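搬到 Torkidbridge 之后的教会生活，随便写写

最后更新：九月

上个月团契里有个姐妹问我，你写博客写了这么久，怎么从来不写教会的事。我想了想，还真是。做饭写过，修水管写过，连跟房东吵架都写了两篇，偏偏每个礼拜都去的地方一个字没提。大概是觉得这种事写出来容易像见证稿，我又最怕写见证稿。那今天就当聊天，想到哪儿写到哪儿，写乱了你们多担待。

先说怎么找到现在这间的。刚搬来 Torkidbridge 的时候我什么人都不认识，前两个月基本是“流浪信徒”状态，这家坐一次，那家坐一次。有一家特别大，早堂坐了 832 个人（程序单背面印着上一周的人数，我闲着没事看的），音响好得像演唱会，停车场有人穿着反光背心指挥。散会的时候我跟着人流往外走，走到车边上才发现，一个半小时里我只跟人说过一句话，是“不好意思借过”。不是人家不好啊，讲道讲得挺扎实的，我到现在还记得那天讲的是路得拾麦穗。就是我那阵子刚换工作，晚上回家对着四面墙，特别想有个人问我一句吃了没有。

后来是在 Vokska 买酱油，就是桥头那家什么都卖一点的小超市，收银台旁边贴了一张手写的纸，说中文查经班晚上七点半开始，有粥。我跟你们讲，打动我的就是“有粥”两个字！属灵的理由一个都没有，纯粹是馋。

第一次去我迟到了二十分钟，门口鞋子摆了一地，里面正念《腓立比书》第二章，一人一节轮着念。我刚坐下就轮到我了，书还没翻开，旁边的阿姨直接把她的圣经推过来，手指头点着那一节。她那本是繁体竖排的，我念得磕磕巴巴，把“虛己”念完停了好几秒不知道下一行从哪边接。大家也不催，就等着。念完喝粥，皮蛋瘦肉的，还有一碟炒得很咸的萝卜干。那天我喝了三碗。

就这么留下来了。

这间教会自己没有堂，主日下午借一间老教堂的副堂用，人家英文堂上午用完，我们一点半进去。副堂冬天冷夏天闷，窗户有一扇是推不动的，讲台后面的挂钟快七分钟，没有人去调，时间长了大家心里自动减。我一开始还觉得挺将就，现在去别的地方聚会，看见钟是准的反而不习惯。

唱诗也是个话题。我们这儿年纪跨度大，上面是唱了一辈子老诗歌的，下面是刚来读书的学生，手机里全是新歌。去年为了这个，气氛僵过一阵子。年长的觉得新歌翻来覆去就那两句，年轻的觉得老诗歌的词听不懂，“磐石为我开”是什么意思要查。我夹在中间，两边都能聊两句，所以两边都来找我诉苦，那几个礼拜我手机响得比上班还勤。

最后的办法特别土：每次唱四首，两老两新，老的那两首由年轻人领，新的那两首由年长的领。第一次这么唱真是一塌糊涂，一位七十多岁的叔叔领新歌，副歌进早了整整一个小节，吉他手追着他跑，全场笑成一团。可是唱着唱着就有味道了。那位叔叔回家把那首歌抄了一遍，用毛笔抄的，下一次带来给我们看。我还拍了照，结果手机换了没导出来，可惜。

再说奉献和钱。这个话题在教会里大家都不太好意思聊，我偏要聊一下。我们年底有一个爱心款，专门给遇上急事的人用，不问你信不信，也不问你来过几次。去年收到 606 块的时候，负责的姐妹在群里报了数，有人回了个捂脸的表情，意思是有点少。结果那笔钱刚好帮一个学生补上了房租的缺口，她后来带了一大锅咖喱来，辣得全场找水。今年目标定的是 1,000，我看有点悬，但是上次也悬。

我自己在奉献这件事上长进得很慢。以前是想起来就给，想不起来就算了，还安慰自己说“乐意的心”最要紧。后来有一次讲道说到寡妇的两个小钱，牧师没有讲大道理，就问了一句：你上个月在外卖上花了多少？我回家一查账单，脸都红了（具体数字恕不公布）。从那之后我把奉献放在发工资当天，先拿出来。听着很死板吧？但是对我这种人，死板一点挺好的。

还有祷告。我要坦白，我在人前祷告到现在都紧张。小组里轮流祷告的时候，我前面两个人说了什么我基本没听进去，脑子里在打草稿。有一次打草稿打得太投入，轮到我，一开口把前面那位刚祷告过的事情原样又说了一遍，连顺序都一样。有个弟兄后来安慰我说，那就是同心合意嘛。我谢谢他。

现在我的办法是写下来。床头放一个本子，晚上十点多，写今天有什么要谢的，有什么要求的。有时候就一行，“地铁上有位子坐”。写到第二个月我翻回去看，发现好多当时急得要命的事，后来怎么过去的我都想不起来了。这个倒是让我安静了一会儿。

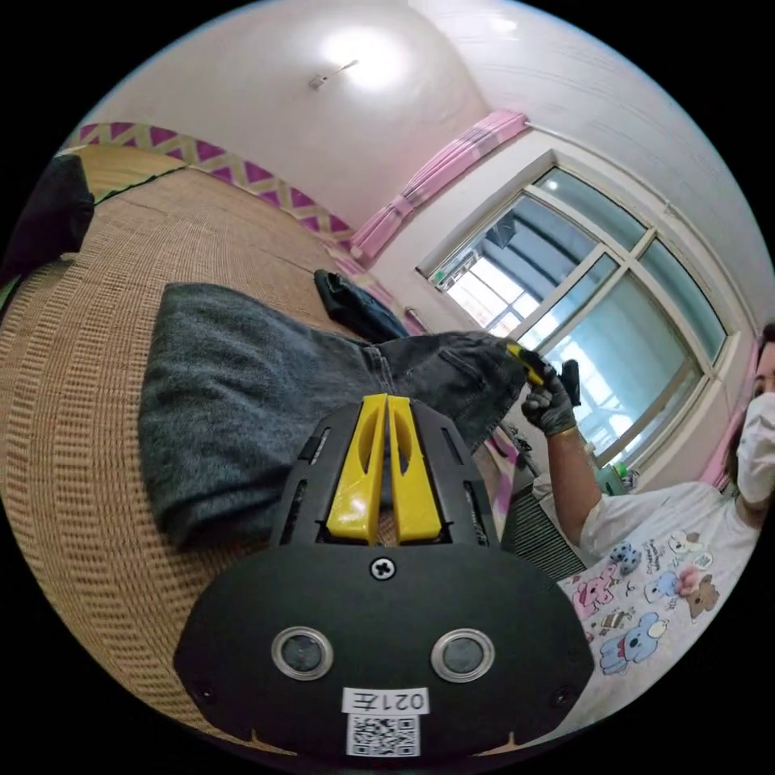

本子之外，我还在慢慢读《诗篇》，一天一篇，没有计划表。以前试过一年读完整本的那种，读到《利未记》就阵亡，阵亡了三年，每年都倒在差不多的地方。《诗篇》好在它短，而且写的人也经常在抱怨，读着觉得亲切。一百一十九篇我分了好几天，一天读完它我做不到，谁做得到请教教我。

说到读经，上半年我们去 Vostden 参加了一次联合退修会，几间华人教会一起办的，来了大约 200 人。营地在山坡上，手机信号时有时无，上下铺，同屋五个人里有三个打呼噜。去之前我是不太想去的，周末难得能睡懒觉。结果有一个晚上，分组的时候抽签，我跟四个完全不认识的人坐在食堂角落，题目是“最近一次觉得神离你很远是什么时候”。我心想完了，这种题目怎么答。

第一个开口的是位开货车的大哥，在 Setiawan 跑运输的，他说他最近一次就是今天早上。然后大家都笑了，笑完就都能说了。那天晚上说到食堂关灯，我们又站在走廊里说了半天。我不把人家讲的写在这里，只说我自己的：我说的是刚搬家那两个月。说出来才发觉，那段时间我其实天天都在跟神说话，只不过内容全是埋怨。大哥说，埋怨也算，你总得觉得有人在听才埋怨得起来。这句话我记在本子上了。

退修会回来，我脑子一热，报名做主日学的帮手，带六到九岁的孩子。牧师提醒过我一句，“他们会问问题的”。我当时想，小孩子能问什么。第一堂课讲挪亚方舟，有个孩子问鱼要不要上船。第二个接着问，那啄木鸟在船上怎么办，它会不会把船啄漏？我站在那里，真的认真想了一下啄木鸟的问题。后来我学乖了，备课的时候先自己当一遍小孩，把能问的都问一遍，还是防不胜防。

下一堂讲约拿，我已经预备好回答鱼肚子里黑不黑、臭不臭、有没有厕所。手工做纸鲸鱼，需要攒一些卷纸的硬纸芯，家里有的请帮我留着，带到副堂门口那个架子上就行。

至于查经班，还是晚上七点半，还是有粥，住在 Torkidbridge 附近、想来的直接来，不用提前报名。上礼拜换成了红薯粥，我觉得没有皮蛋瘦肉的好喝，但是投票输了。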